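Company > Who We Are > Our Work

Print this page | E-mail this page

About Cillmont

Cillmont prepares demonstration records for manufacturers of household and warehouse robots. The company was founded by Ifeanyi Wike and maintains its principal workroom in Balogun, with a staff of 18 trained operators.

Each operator guides a two-finger gripper through an everyday task by remote control, repeating the task from varied starting positions. Baskets, cloths and other common household goods are used throughout. 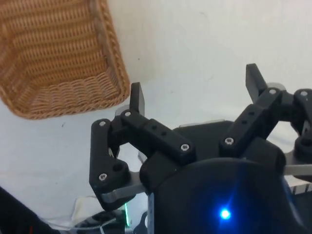 Every record is reviewed by a second operator before release. Our Pledari program, directed by Bello Idahosa, requires 1,000 accepted demonstrations per task. Records that do not meet the standard are returned to the operator with written notes.

New operators complete 29 hours of supervised practice. Applications are accepted each December.

Print this page | E-mail this page

Comments (2)

tmarsh: Do you take part-time operators? The form only lists full time.

Biltulley Reader: Did my practice hours there last winter. Folding was the hardest part for me.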